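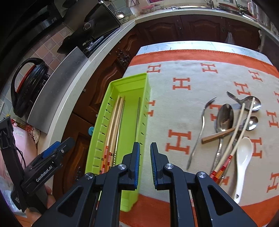 Unit 5: Sediment Budgets and River Deltas
Instructor: Nayeli Quezada
Read before the August field session. Bring a printed copy.

1. What a sediment budget is

A sediment budget is an accounting of material entering and leaving a defined area over a defined time. The area is called a cell. For a delta, the cell usually runs from the last upstream gauging station to the depth offshore where waves stop moving sand.

Inputs minus outputs equals the change in storage. If the change is negative, the delta is losing material. Land may still be growing in one part of the cell while the total falls, so a single photo of a new sandbar tells you very little.

Main inputs: river bed load, river suspended load, sand carried in along the shore, shell and plant matter formed on site.

Main outputs: sand carried away along the shore, loss to deep water, dredging, wind transport inland.

2. Dams and trapped sediment

A reservoir slows the river, and the slower water drops its load. Coarse sand and gravel settle first, near the head of the reservoir. Fine silt travels farther, and part of it passes through the outlets. Trap efficiency is the share of incoming sediment that stays behind the dam. It depends mostly on how long water remains in the reservoir.

Downstream, the released water can pick up material again. It takes this from the bed and banks, so the first effect people notice is often a deeper channel near the dam. The coast may not respond for years — the channel acts as a store and keeps feeding the delta until it is cut down or armored with coarse stones.

3. Class case: the Skemis delta

We will use the Skemis for all of the worked problems. The river has one large dam, at Montes, and a smaller weir at Tikberg. The gauging station is below the weir. Data were compiled by Fedir Tkachenko and Aqeel Mughal, and their table is in the shared folder.

Worked problem. The river delivers 599 thousand cubic meters of sediment to the cell in a year. Longshore transport out of the cell, dredging and offshore loss together remove 799 thousand cubic meters. Ignore the other terms.

Change in storage = 599 − 799 = −200 thousand cubic meters per year.

Keep the sign. Several people dropped it on the last problem set and then described an eroding shore as a growing one.

4. Subsidence

Delta land sinks under its own weight as old mud compacts. Pumping groundwater speeds this up. Subsidence does not appear in the sediment budget as an output, but it creates space that must be filled for the surface to stay at the same height above the sea. A delta with a balanced budget can still go under water.

Relative sea level rise = rise of the sea surface + sinking of the land. Use the same units for both, normally millimeters per year.

5. For next time

Read the Arriaga chapter on longshore transport, skipping the appendix. Do problems 1 through 3. Problem 3 uses the Kirka shoreline survey, which measures distance from fixed posts — check which direction is positive before you start.

Questions about the data table go to Cillian Hayes during lab hours.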